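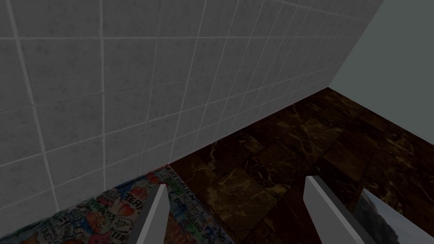 The bus from Skurkell takes 41 minutes and drops you across the road from the Rautiainen building in Dreststead. The open day started at ten. I went because my sister runs a small homewares shop and keeps asking me whether she'll be able to buy something that tidies the shelves overnight. I said I'd go and look.

Sign-in was a clipboard on a trestle table, with coffee in an urn beside it. We were split into two groups and mine went upstairs first, to the simulation room. I'd expected machines. It was desks and monitors, and most of the visit was spent looking at screens.

Oona Saarinen looked after our group. She works on what they call the Vasen project, which is their household chores program, and she was happy to be interrupted. The robot on her screen has two arms with a gripper on each. It practises in rooms that exist only in the computer. The rooms are put together from a stock of walls, floors, furniture and small objects, so you get combinations no decorator would sign off on: bathroom-type tiles meeting a plain painted wall over dark marble, then stone paving in the next one. She said they had 1597 rooms so far and that the odd colours are deliberate. If the robot only ever saw beige kitchens it would learn beige kitchens.

Someone asked if it could do the washing up. No. Could it fold a fitted sheet? Also no, and she said she couldn't either. What they are working on is smaller than that - going up to a piece of furniture, opening a drawer, picking one item off the top and putting it away, closing the drawer again. 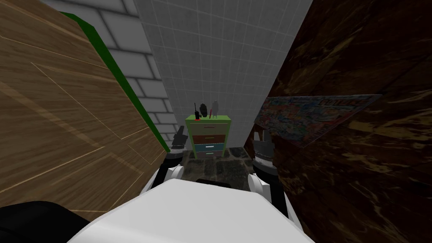 Drawers are harder than I would have guessed. A person finds the handle by feel and doesn't think about it. The robot has to work out where a thin handle is against a front of nearly the same colour, get two fingers around it, and pull straight back without dragging the whole unit or tipping whatever is sitting on top. Tall skinny things are a nuisance because they go over at a touch. Grey things in front of a grey wall are a nuisance too, for a different reason.

We watched a few attempts. One went cleanly and a couple of people clapped. In the next one the gripper closed on air a finger's width short of the handle, backed off, and tried again in the same spot. Oona let it run. It was slow to watch, and the man beside me went to find more coffee.

I asked her my sister's question. Her answer was that a shop might get there before a house does, as long as the shop is tidy to begin with. Shelves are at known heights, stock comes in known shapes, and there's no dog. She wouldn't put a year on it. Restocking one kind of box on one kind of shelf was something she thought could be done now by people with enough patience. Tidying up after customers have had their hands through everything was a long way off.

The second half was downstairs in the workshop, where we got 23 minutes and weren't allowed past the yellow line. There was a talk about grippers and wear on the joints, which I found heavy going. The questions at the end were mostly about price and none of them got a number.

My own view, for what it's worth: a machine can do pieces of a chore. It can't yet do the chore, at least not in a room where somebody has left things lying about. I'd still go again. My sister will be doing her own shelves this Christmas.

If you're thinking of going, the next open day is in March and entry is free. Parking is on the street and fills early. The lift was out when I was there, so ring ahead if stairs are a problem. There's no food on site, but the bakery next to the bus stop does a decent egg roll until two.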